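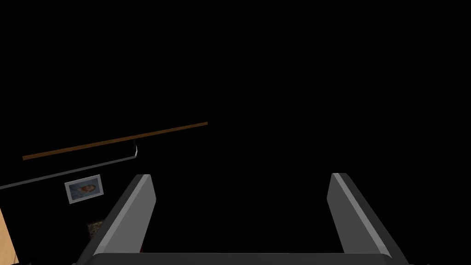 Gristulska Releases Plengate 2, Planning Software for Robot Arms Working With Partial Views

SUDBRIDGE, Apr 18, 2026 – Gristulska, a developer of control and planning software for robot arms, today announced the release of Plengate 2, a new version of its motion planning package. The release adds a planner that keeps a record of which parts of a room the arm's camera has observed and which it has not, and chooses its movements accordingly.

Earlier versions of Plengate treated any space without a detected object as free space. In a well-lit work cell with fixed cameras, that assumption seldom causes difficulty. In homes, storerooms and offices, where a camera mounted near the gripper may see only a wall, a shelf edge or very little at all, it can lead an arm to plan a path through an area about which it has no information. Plengate 2 assigns each region one of three states: occupied, free or unobserved. Operators may set how the planner treats unobserved regions, from a full stop to a reduced speed with repeated checks.

"A dark or empty camera view should not be read as permission to move," said Atif Jadoon, director of software at Gristulska. "Our customers asked for a planner that can tell the difference between a clear path and a path it has not looked at yet. That distinction is now part of the map itself, and every module that reads the map can use it."

The new planner was developed and tested in simulation before it was used on hardware. Gristulska's test library contains 624 simulated rooms, many of them only partly rendered or partly lit, with household items such as framed pictures, rails and cabinets placed close to the arm's starting position. Across the library the company ran 3,656 planning trials. Each trial began with the gripper open and empty and required the software to select a first viewing movement before any reaching movement was allowed. Records from the trials, including the camera view at each planning step, are supplied to license holders with the release.

Plengate 2 also includes the following changes:

A replay tool that shows the gripper camera view next to the planner's map, so that an engineer can step through a run and see why a movement was chosen or refused.

A revised self-filter, which removes the gripper's own fingers from the camera data before the map is updated. In previous versions, the filter had to be adjusted by hand each time a gripper was changed.

A setting for thin objects. Rails, strips and frame edges are now kept in the map after a single observation and are cleared only when the same region has been seen again from a second angle.

A simpler scene file format. Files written for the first version of Plengate can be converted with a command included in the installer.

The first organization to adopt the release is Rugemalira, an integrator of mobile arms for archives and records storage. Rugemalira took part in the preview program and will move its existing installations to Plengate 2 during May. Gristulska engineers will assist with the transfer of scene files and with operator training at the company's Sudbridge office.

"Much of our work takes place in narrow aisles, with furniture very close to the arm," said Jadoon, describing the preview program from Gristulska's side. "The preview runs led us to change the default speed in unobserved regions, and the lower value is the one customers will find in the shipped version."

Availability

Plengate 2 is available today to all customers with a current support agreement, at no additional charge. New licenses may be ordered directly from Gristulska. An evaluation copy, limited to simulation and supplied with 15 rooms from the test library, may be requested without a purchase. The first version of Plengate will continue to receive security corrections, but no new features are planned for it.

About Gristulska

Gristulska develops perception, planning and control software for robot arms used outside traditional factory settings. The company is based in Sudbridge, where it maintains its engineering, training and customer support teams.

Media inquiries may be addressed to the Gristulska press office in Sudbridge. Technical documentation for Plengate 2, including release notes and the file conversion guide, is available to customers through the support portal.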